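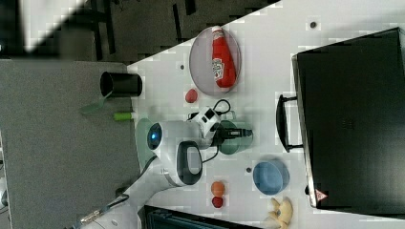

4.2 Does a shared table change what people eat?

The claim that people eat better when they eat together has been repeated so often that many papers no longer cite anything for it. We think it deserves more doubt than it gets. Most of the supporting work rests on a single question in a household survey, usually some version of "How many times last week did you eat with others?" Answers to that question track income, shift work and the number of people in the home, and few authors have tried to pull these apart.

Our own sample does not settle the matter, but it does show how easily the effect can appear and vanish. Of the 129 adults who kept food diaries in July, those who reported more shared dinners also reported more vegetables. The link looked strong at first. Once we adjusted for who did the cooking, it shrank to a size we would not want to defend. People who cook write down what went into the pot. People who are served tend to write "stew."

Figure 3. Vegetable servings per day by number of shared dinners per week, before and after adjustment for cooking role. Bars show 95% confidence intervals.

The diary itself is part of the problem. Pelupessy's earlier study in Gindance used a 14-day form with a fixed list of foods, and ketchup, pickles and fried potatoes could all be entered as vegetables if the respondent chose. Mkhize recoded the same forms under a stricter rule and lost most of the difference between households. Neither rule is plainly right. A reader who sees only the final table, however, has no way of knowing that one was picked over the other, and the published version gives the choice half a sentence.

Portion size raises a second doubt. The Brakodero intake tables assume that a shared dish is split evenly among those present. We know of no household where this happens. In the 14 homes that agreed to weigh their plates on a Friday evening, the largest serving of the main dish was often twice the smallest, and children were the least predictable of all. An error of that kind does not cancel out, as larger groups have more ways to be uneven.

It has been suggested that a bigger sample would take care of this. The Wannasri panel, with 600 households, is usually offered as the answer. We are not convinced. The panel uses the same even-split rule and the same one-week recall, so its narrow intervals tell us mainly that the same mistake was made many times. Its authors do report a separate check on recall, but only among people who had already finished every form — a group likely to be careful about most things.

None of this shows that shared meals have no effect on diet. There may be one, and it may matter for older adults living alone, whom our sample barely reached. Section 4.3 turns to that group using the Posness interviews, which have weaknesses of their own.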